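Ceramics for Everyday Use
Handout 3: Glazes, heat and wear in the kitchen
Instructor: Colleen Sandhu

Read this before the November lab. Bring your notes from Handout 2 (clay bodies), as I will not go over them again.

What a glaze is

A glaze is a thin layer of glass melted onto clay. It starts as a powder of silica, alumina and a flux, mixed with water. Silica makes the glass. The flux lowers the melting point, since silica alone needs more than 3,000 degrees Fahrenheit. Alumina keeps the melt stiff enough to stay on a vertical wall.

Pale greens can come from small amounts of copper, chrome or iron, depending on the base glaze and the kiln atmosphere. You can't tell which from the color alone.
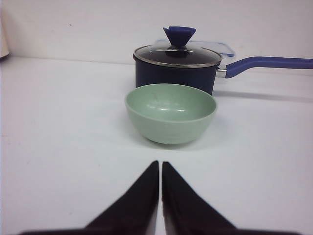

Juniper Lyons wrote in the margin of last term's handout: "Copper needs its own paragraph. Students put it in everything, and it can leach if the base glaze is short on silica." Fair point. For the lab, no copper glazes on the inside of anything meant for food.

Fit

Clay and glaze both shrink as they cool. If the glaze shrinks more, it is pulled tight and cracks into a fine net called crazing. If it shrinks less, it can flake off at rims and handles - this is shivering, and it is the more dangerous fault.

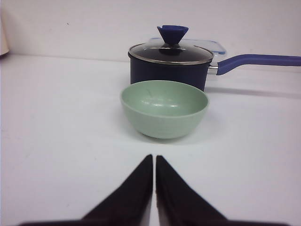

Bowl and lidded saucepan on a white tabletop.

Stovetop heat is hard on most stoneware. The base heats first and expands while the wall stays cool, and the piece may crack. Metal spreads heat much faster.

Surface

Gloss, satin and matte are terms for how light leaves the surface. A smooth glass gives a sharp highlight. Tiny crystals or an uneven surface scatter it. 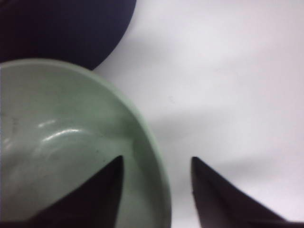 Green bowl, rim and inner wall.

Lab work

You will get 11 test tiles from the Prilarley kiln. Sort them by surface first, then look for crazing with the hand lens. Rub ink over any tile you are unsure of and wipe it off. 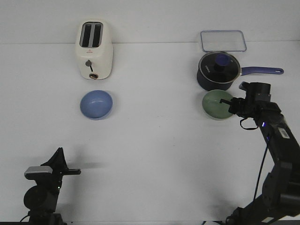 Write up 2 tiles in full. Give the cone, the clay body and any faults, and say whether you would use that glaze on a dinner plate. The lemon test takes overnight, so set it up before you leave.

Reading: Yazzie notes, section on fluxes.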